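Search this encyclopedia Search Go Advanced search

Jewellery box

A jewellery box, also called a trinket box or, in older books, a casket, is a container for keeping rings, bracelets, earrings, hair ornaments and other small things that are worn and then taken off again. It may be as grand as a piece of furniture with drawers and a lock, or as plain as a lidless tray on a bedside table, and a great many households manage quite happily with something that began life holding chocolates or writing paper.

Form and lining

Most boxes fall somewhere between the deep and the shallow. Deep boxes hold more, but the things at the bottom are soon forgotten, and fine chains have a way of working themselves into knots down there. A shallow box lets everything lie in a single layer where it can be seen and picked out with two fingers, and for this reason it is often the favourite for pieces worn every day. Linings are traditionally soft – velvet, felt or brushed cotton – and red has long been a well-loved colour, as both gold and silver show up warmly against it.

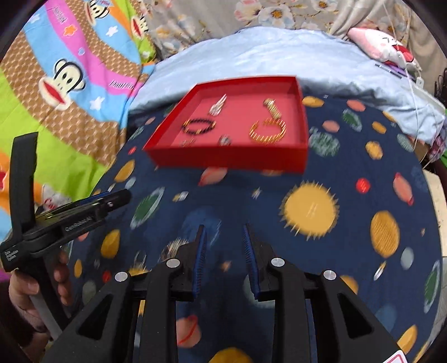
Bangles and bracelets usually take up the most room, being round and rather unwilling to share their space, and people tend to give them a patch of their own and fit the smaller pieces in around them. Beaded bracelets are best laid flat in a loose ring, so that the thread or elastic isn't pulled. A rigid bangle can sit anywhere it likes, though it is kinder to keep it away from softer metals that scratch. Hair clips are sometimes left out of jewellery boxes altogether and kept with the brushes, but the more decorative sort, such as those shaped like wings, leaves or bows, very often find their way in.

Rings and other tiny pieces are the ones most easily lost. Some boxes have padded rolls for them; in an open box they are commonly gathered near the front, or put into a small dish or pouch.

Sorting and care

Sorting a box is a pleasant job for a wet afternoon. The usual way is to spread a cloth on the table first, which stops beads from rolling off and saves the tabletop from scratches, and then to wipe each piece with a soft dry cloth before it goes back. Silver darkens in damp air and does better away from bathrooms.

Collections

The Flutdale Museum of Household Things keeps 318 jewellery boxes, 15 of them with their contents still arranged as their owners left them. Its handbook, written by Kaede Honda and last revised in July, gives a good deal of friendly advice on lining an old box afresh.

See also: Bangle; Hair clip; Sewing box; Trinket dish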